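Docs Data Tools Changelog Contact

# Gutar folding set

2020-11-15, by Nuala Ó Flaithearta

Hi! If you landed here from the Madigan training repo, you're in the right place. Gutar is the cloth-handling half of our data, and it's nearly all laundry: shirts, dresses, pillowcases, a few things I still can't name. The other half (cups, lids, drawers) lives in Odar and has its own README, which I swear I will finish.

## What's in it

Version 2 has 77 episodes. One episode is one garment, from the moment it gets pulled out flat on the bed to the moment it goes on a pile. I cut them by hand, so the starts are a bit uneven. Some begin with both grippers hovering and some begin when the fingers are already on the cloth. If your loader cares about that, trim the first second and you'll be fine.

Every episode folder has:

- `left/` and `right/`, one video per gripper
- `poses.csv`, gripper positions over time, with the finger opening in the last column
- `notes.txt`, whatever I typed that day (spelling not guaranteed)

We hold the grippers ourselves and do the folding with them, one in each hand. No arm involved at this stage, just a person getting slowly better at folding with two pairs of plastic-looking tongs. I was terrible at it in March. You can tell, because my early episodes take forever, and I left them in on purpose so the model sees some fumbling and recovery too.

## Where we collect

Bedrooms, mostly, and real ones. I pushed for this pretty hard. A gray table under a studio light gives you lovely clean video and a policy that falls apart the first time it meets a flowery bedspread. So we fold on top of whatever is on the bed, next to whatever has already been folded, with daylight coming in if there's a window. Patterned on patterned is the hard case, and I want more of it. Dots and logos on the garment, big white flowers on the cover underneath, more colors stacked up behind: that sort of thing.
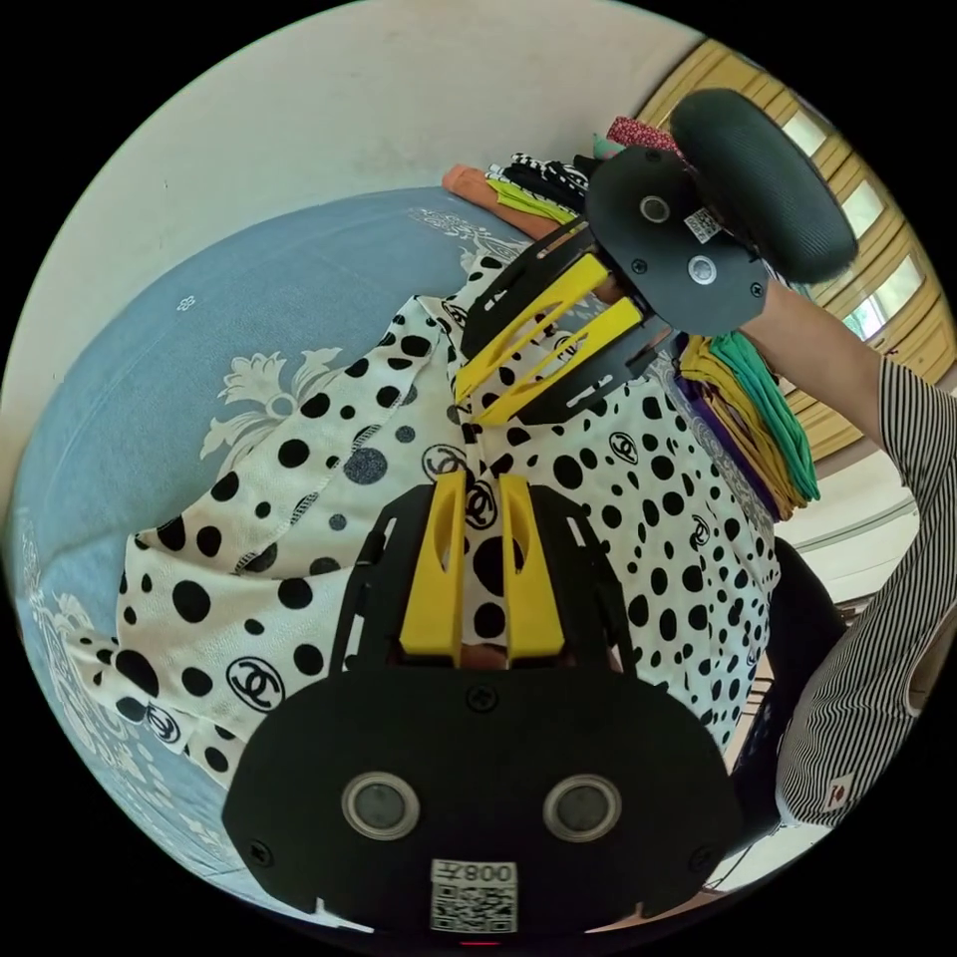 Woladari wrote in under the last release to say the busy backgrounds are fine but the grips are too polite, always a neat pinch with the tips, and that a model trained on those will never learn to scoop a sleeve or drag a hem. Fair point! I went back through my own episodes and I do pinch nearly everything. The new batch has 10 episodes where I tried to be sloppier: dragging, flattening with the side of a finger, letting go too early and grabbing again. They're tagged `rough` in the notes file. Please tell me if they help, or if they wreck your training, which is also useful.

## Things that will bite you

The lens is very wide. Straight edges bend, the bed looks like a small planet, and the corners of the video are black. I have not undistorted anything, because everyone wants it done differently. There's a script in `tools/` if you want a starting point.

One gripper often covers the spot the other one is holding. I thought about dropping those stretches and then didn't. Use both videos together, that's the whole reason there are two.

Thin shiny cloth throws the tracking off now and then. Poses jump for a moment and come back. 2 episodes were bad enough that I moved them to `quarantine/` and they aren't part of the count.

## Using it

Please split by garment, never by episode! The same dress can turn up several times, and if it's in both train and test your numbers will look wonderful and mean nothing. I did exactly this with version 1 and was very pleased with myself for an afternoon. The file `garments.csv` says which episode uses which piece of clothing.

If you'd like to add episodes of your own, open an issue first and tell me what you have. Socks especially. We have no socks at all.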